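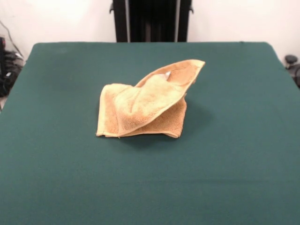

Judeck Hall, Walk-Through Before the October Rental

1. Front doors. Pass. Both open outward. The left one complains about it.

2. Exit signs. One dark, over the kitchen passage. Bulb on order from Wikow, as it was last time.

3. Fire extinguishers. 2 on the wall, both tagged and in the green. The coat rack in front of the second one has to move. It was told this in the spring.

4. Occupancy card. Reads 107. Leave it up. The renter's guest list does not get a vote.

5. Back stairs. Fail. Handrail loose at the third bracket. Tape is not a repair, even the good tape.

6. Tables. Legs locked, no wobble. Felt tops go on last and come off before food.

7. Towels and rags. Keep 30 inches from the stove. Oily ones go in the lidded metal can.

8. Emergency lights. Stayed on 5 minutes, then gave up. Ghauri to replace the battery.

9. First aid box. Plenty of eye patches, no bandages. Restock.

Recheck items 2, 5 and 8 before handing over keys.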